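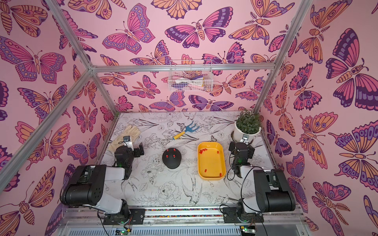
The potting table, with the glove, the rake and the plant in its white pot.

The Potting Table

Samer Harb had the keys to his aunt's place in Hirndale for two days. The new people wanted it empty by the end of the week, and his cousin Jihad Atallah had already taken the big furniture in the truck. What was left was the back room.

He started at eight in the morning with a roll of bags and a marker. The drawers along the hall were easy. They held seed packets with the tops folded down, twine, and bills from Nestico for compost and clay pots going back further than anybody needed. He put the seed packets in one bag and the bills in another. One bill had 1,950 written on the back in pencil and circled twice. He looked at it for a while and could not think what it was the price of. He put it in with the rest.

Then he went into the back room and stood by the table.

His aunt had put up the wallpaper the February after his uncle died. It was pink, with butterflies and moths on it as big as dinner plates, orange and purple and some nearly black. Jihad had helped her hang it and said it was like being inside a headache. She told him he was free to go home. He stayed until the last strip was up and she paid him in soup.

Samer picked up the beige glove. It was a work glove, and it had been lying flat on the left of the table. He tried it on. It was too small for him, so he took it off and laid it back where it had been.

His phone rang. It was Jihad.

"How far are you?"

"I've done the hall."

"The hall is nothing. What about the back?"

"I'm in the back now."

"Throw it out," Jihad said. "All of it. It's garden stuff. You can get it for five dollars."

"The plant's still alive."

"So take the plant."

Samer said he would see. Jihad said the truck was coming at four and that Darwish, who was driving, did not wait for people. Then he said he had found her good coffee pot wrapped in a towel, and did Samer want it, and Samer said no, Jihad should keep it. Neither of them hung up right away.

"Is the pink still up?" Jihad asked.

"It's still up."

"They'll tear it down."

"Probably."

"I cut every one of those pieces around the window in the front room, too. She never put it up in there. She said she changed her mind." He was quiet. "All right. Four o'clock." 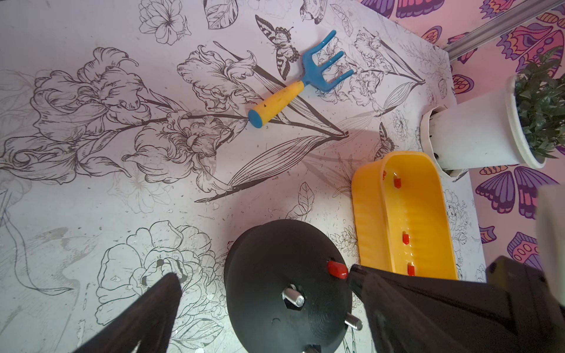

Samer had learned to plant seeds at that table when he was six. His mother worked late at Tritico that year and he went to his aunt's after school. She would stand him on a crate and give him one job, and when he finished it she would give him another. She never explained what any of it was for. He remembered being bored, and he remembered looking at the drawings on the tabletop while she worked, the irises and the long leaves and the bird. The little rake with the blue head lay across the stem of one of the irises now, just under a swallowtail, and the yellow handle had dark scuffs on it. He had thought of that butterfly as his. He used to cover it with his thumb when she was not looking and then let it go.

He wiped the handle with the end of his shirt. Then he sat down on the floor with his back to the wall and ate the sandwich he had brought.

There was a knock at the front door a little after noon. It was a woman from two houses down with a girl who looked to be nine or ten. The woman said she was sorry about his aunt. She said she didn't want to be a bother, but her daughter used to come over in the afternoons, and there was a plant.

"She let me water it," the girl said. "I had it on my calendar."

"What did she pay you?" Samer asked.

"Nothing. She gave me jobs."

He let them in. The girl walked ahead of him down the hall without being shown the way. She went to the table and looked it over the way a person looks over a kitchen somebody else has been cooking in. She pushed one finger into the soil in the white pot.

"You have to do it every 2 days," she said. "Not a lot. If you do a lot the leaves drop."

"Do you want to take it?"

She looked at her mother. Her mother said only if he was sure, family should come first. Samer said he lived on a fourth floor with one window and it faced a wall.

The girl picked up the pot with both arms. At the door of the room she stopped.

"She was going to give me the rake when I was bigger," she said. "She said that. I'm not making it up."

Samer went back and got it. He had been planning to put it in his own bag. He had already moved his jacket to make room. He held it out to her and she could not take it with her hands full, so her mother took it.

"Do you know which butterfly she liked?" he asked the girl.

"On the wall or on the table?"

"On the table."

"She didn't say. I like the one by the bird."

After they left he got to work. He filled four bags and carried them to the porch. The yellow tray he rinsed in the sink and dried and wrapped in newspaper. He did not know what he would do with it. The wire basket on the wall he emptied without sorting, and the things from it went into a box marked KEEP in large letters.

When the truck came he was standing in the driveway. Darwish got down and looked at the bags and at the one box.

"That's it?" he said.

"There's the table."

"Jihad said no table."

"I know what he said."

They carried it out between them, Samer going backward. They had to turn it on its side to get through the door, and the legs left a mark on the frame. Darwish laid a blanket over the top and tied it down. He asked where it was going. Samer gave him the address and told him it was the fourth floor, and Darwish said a word and got back in the cab.

Samer went inside for his jacket. He found the glove in the pocket, where he must have put it, and he turned off the light and locked the door.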